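# Hand-held gripper slips on beaded bracelets, then won't close square

**Braller**

We run a two-gripper manual cell at the Fonerden site. The task is hair accessories and elastic bracelets going in and out of a shallow patterned box on a quilted pink cloth. The right-hand unit has 575 cycles on it since the pads were last changed. Soft fabric items hold fine. Beads creep down the jaw faces during a lift, and the logged opening with the jaws fully shut reads 13 counts instead of 0.

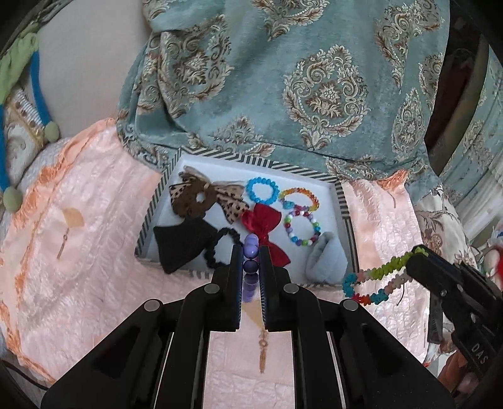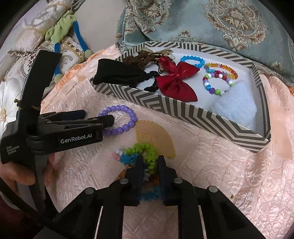
What is the normal zero reading on a gripper with fresh pads?
Anything from 0 to 2 counts. Above that, clean the pads and pivots first and take the reading again before you touch the calibration.

I cleaned the pads with isopropyl alcohol and re-zeroed twice. The first re-zero brought it down to 0, and by the end of the shift it was back at 13. The left-hand unit has the same firmware and the same cable length and stays at 0 or 1. I would like to know whether I am looking at pad wear, linkage play or the encoder before I order parts. Linkage pins are on a long lead time for us.

---

**Henao**

Stop re-zeroing it. If the offset returns within a shift, something mechanical is moving, and each new zero hides how far it has gone.

Check in this order, with the unit unplugged:

1. Close the jaws by hand on a strip of printer paper, tip end first, then at the base. Equal drag at both ends means the pads are parallel. If the paper pulls out freely at the tips, the jaws are toeing out and the pads or their screws are the likely cause.
2. Hold one jaw still and rock the other front to back. A trace of movement is acceptable. A click is not.
3. Go over the pivot pins one at a time. Put a fingernail across the pin head and the arm while someone else works the trigger. A pin that turns with the arm has lost its press fit.
4. Pull the pads and look at the backs. Lint and elastic fiber get under the lower edge and lift it. Fabric work produces a lot of it.

If all four are clean, plug back in and log the opening for 64 open-close cycles with nothing in the jaws. An encoder fault gives scattered values. A loose pin gives a slow drift in one direction. Save the log before you change anything.

On the beads: round beads touch the pad on a very small area, so a serration worn flat shows up there long before it shows up on cloth. Compare the tooth profile against the left unit under a loupe. Replace pads in pairs.

Do not oil the pivots. Dry PTFE only, one drop per pin, wiped off. Oil reaches the pads eventually.

---

**Clollton**

Had this at 582 cycles. It was the pads. Just swap them, takes ten minutes.

Also check that the cable isn't pulling on the housing. Ours was too tight.

---

**Braller**

Results, for anyone who lands here with the same symptom.

- Paper test: even drag at the base, almost none at the tips.
- Rocking test: no click.
- Pins: all tight.
- Pad backs: a mat of fiber under the lower edge of one pad, and its lower screw was a quarter turn loose.

Cleaned the seat, fitted a new pair of pads, set the screws with the small torque driver and re-zeroed once. Ran the 64 cycles empty. The reading stayed at 0 or 1 throughout. The bracelets no longer creep on a straight lift. They still roll a little if the wrist is tilted, and the left unit does the same, so I am leaving that alone.

Cable strain was not a factor on ours. I have added pad removal and a seat check to the start-of-shift sheet.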